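Brovier Opens Textile Care Workshop in Former Dideck Warehouse

New service will sort, fold and pack household linen and clothing for reuse

Brovier, a company for textile care and reuse, is pleased to announce the opening of its new workshop in the former Dideck warehouse. The workshop will receive clean clothing and household linen from hotels, schools and private homes, and prepare them for a second use. The doors open to customers in January.

The workshop can prepare 3,000 pieces in one week. Every piece is checked for holes and stains, folded to a fixed size, and packed with other pieces of the same kind. Pieces which are not good enough for resale go to Clodier, a partner of Brovier, where they are cut and used as filling for cushions.

The work tables received special attention during the preparation. They are covered with brown paper, and lines of blue tape divide the surface into fields. The paper is changed when it becomes too worn.

"Folding looks like a small task, but our customers notice it at once when they open the box," says Hye-jin Na, head of the workshop. "A thin shirt is more difficult than a thick towel. It moves, it makes wrinkles, and the corners do not stay where you put them. We spent many weeks to find a good order of steps."

During a trial period, 200 boxes were sent to the first customers, and 97 of them went to the hotel group Hyun, which will continue as a regular customer this year. The comments from the trial led to 2 changes: the boxes are now lower, and the label is placed on the short side so that it can be read on a shelf.

"We had shelves full of good linen and no time to go through it," says Elsa Huttunen, purchasing manager at Hyun. "Now it comes back in order and we can put it directly in the rooms."

Visitors are welcome to see the workshop every Monday at 2 in the afternoon. Registration is made by the contact form on the Brovier website.

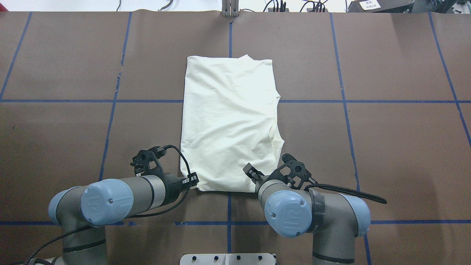

Cream-white fabric on a paper-covered work table with blue tape lines. Photo: Brovier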